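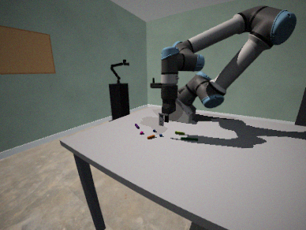

Figure 3. Rendered view with the gripper just above the white tabletop.

3.2 Page weight and loading delay

Loading delay was measured at the public library branches in Ostusville and Jelthorpe, where most visitors share a single line. Each of the 32 test pages was requested with an empty cache and again with a full one. Text appeared first in every case – the Katsaros server sends it ahead of all other content – so delay is reported separately for text and for images. Requests that timed out were dropped from the averages but kept in the failure counts. Runs at Jelthorpe began at 6 a.m., before the branch opened, and were repeated during the afternoon peak.

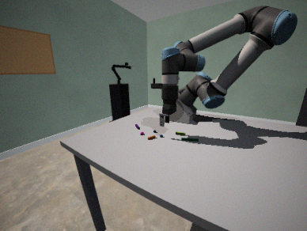 3.3 Reader behavior

Szekeres (in preparation) found that readers in Weltum left a page sooner when text moved after it had first appeared. Our logs, which cover 2,000 visits in June, show the same pattern. Reserving space for images in advance removed most of the early exits at Ostusville and fewer at Jelthorpe. The gap may reflect the older screens at the second branch – we did not record screen size. Return visits were not tracked.
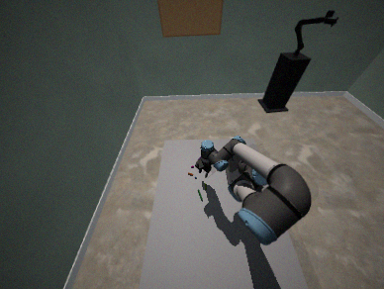 Figure 4. Rendered view with the arm folded over the long light gray table.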